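The Lamp Stays, Apparently

Posted in January by the Desk Drawer Diarist

I have owned the same gooseneck lamp for nine years, through three apartments and one regrettable phase of working from the couch. It is blue, in two different blues, as if the shade and the base were ordered by people who were no longer speaking. Every January I decide to replace it, and every January I spend an evening reading lamp reviews by the light of it.

This year I got as far as putting things in carts. The front-runner was the Danard, a slim bar of a thing for $250. For that money it will adjust itself to the time of day, which I can already do by looking out the window. The runner-up was the Trornier. It clamps to the desk and has an app. I don't want to update my lamp. I don't want my lamp to have terms and conditions.

Mine has a switch. It is small and dark and sits on the base, and I find it by patting around like somebody looking for their glasses. On or off, those are the features.

The trouble is the neck. A gooseneck is sold on the idea that it will stay wherever you put it, and mine did for years. Lately it has opinions. I point it at the page, it thinks the matter over, and by the second paragraph it is lighting my elbow. Twice this winter it has bowed all the way down to the keyboard – very polite, very slow, like a butler fainting.

So I cleared it off the desk for a proper wipe-down, which it had not had since the second apartment. Dust gets into the little holes at the back of the shade and bakes there, and then the room smells like a toaster. A dry paintbrush gets most of it out. Unplug it first and let the bulb cool, says the woman who learned that with her thumb.

The base cleaned up shinier than I expected. The neck I left alone. I read a long forum thread about tightening the collar, and half the people in it ended up with a lamp in two pieces and a strong feeling about the other half.

I emptied both carts. The bar lamp people have emailed me 2 times to ask if I forgot something.

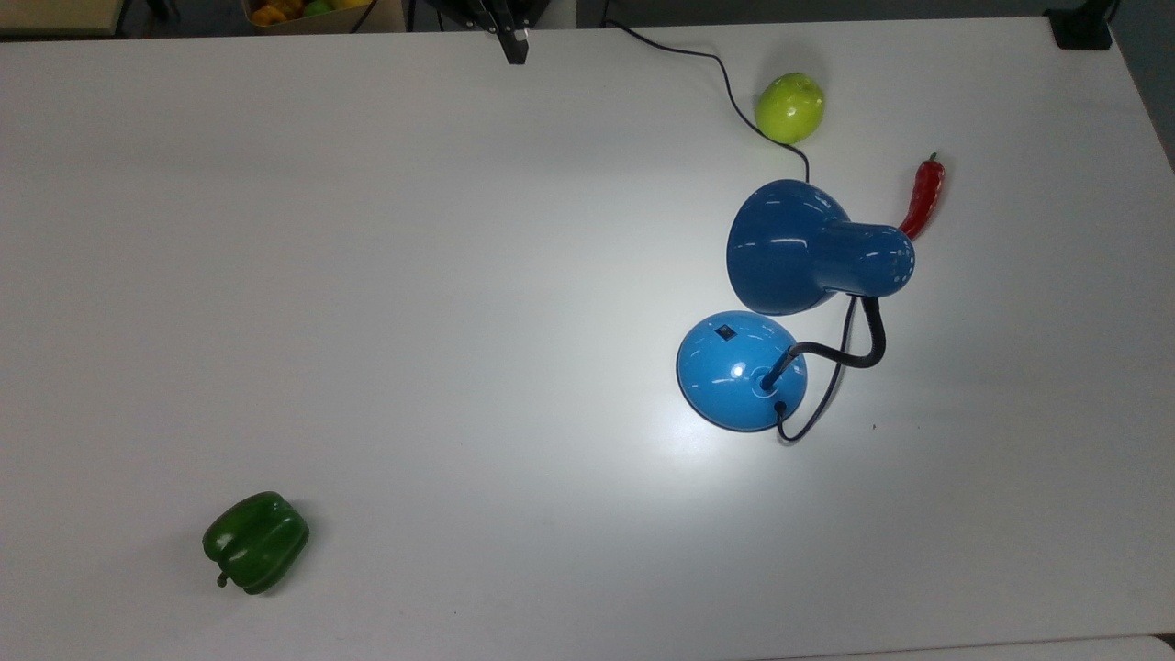 The old blue lamp, lying down.

Comments (3)

deskgoblin
I have the Trornier. The app wants my location. It's a lamp, it's on my desk.

pennyweather
Paintbrush tip is a good one, thank you. I've been using a cotton swab and leaving half of it in the holes.

marl_and_moss
Mine droops too. I prop it up with a dictionary and call it a reading nook.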